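Home | Trips | Breweries | Bars | Archive | Contact

July 16, 2018
By Michalis Vrettos

The Trornis brewery opens its gates to visitors once a year, and this time I booked early enough to get a place on the morning tour. It is a long climb from the harbour. The bus stops at the Deligiannis garage and you walk the last stretch beside a road with no pavement, so wear proper shoes.

Entry was free. We signed a sheet, were given paper hats, and waited in a yard stacked with kegs until the guide came out. She had worked in the cellar for six years and kept strictly to the subject, which suited me.

The old copper is kept by the door and no longer used. The working kit is newer and holds 2,000 litres. A normal brew fills it twice in one day, and the second batch goes on top of the first in the same fermenter. Malt arrives in sacks and is milled upstairs. 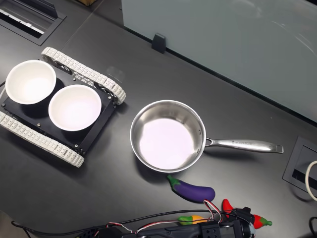 A saucepan, two white bowls and a purple toy aubergine.

The water is the difficult part. It comes from a borehole and is very hard, good for the dark beer and poor for anything pale. Until last December they sent out only the dark one, called Kellora. They have since put in a filter and begun making a lager, Nondel, which is now sold in four bars in town. The guide said the first three batches of it went down the drain.

We spent a while in the cold room – too long for those of us in short sleeves. Kellora sits there for five weeks. It is bottled by hand on two days a month, and the best run so far was 3,325 bottles. I asked about cans and was told there was no space for the machine.

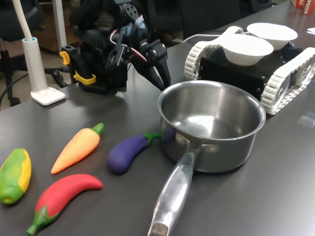 Toy vegetables on the grey tabletop, with the saucepan.

Tasting was in the old malt store, at long benches. Each visitor had three small glasses. Kellora first: dark brown, a dry finish, some liquorice, less sweet than the bottles I have bought in shops. Nondel was clean and a bit thin, though I would drink it on a hot day. The last was an unfiltered version of the dark from the tank, cloudy and much the best of them. It isn't sold anywhere.

Food was bread, olives and a hard sheep's cheese. The queue for it was slow. The shop takes cash only and had run out of the large bottles before noon, so I came away with six small ones and a glass.
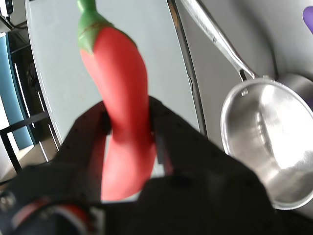

Michalis Vrettos

The guide gave the number of bookings for the day as 378, split between morning and afternoon. Go in the morning if you can. The afternoon groups were already standing in full sun when we left, and the only shade is under the loading bay.

The return bus runs every two hours and was late. There is a café opposite the stop with decent coffee and no beer from the brewery.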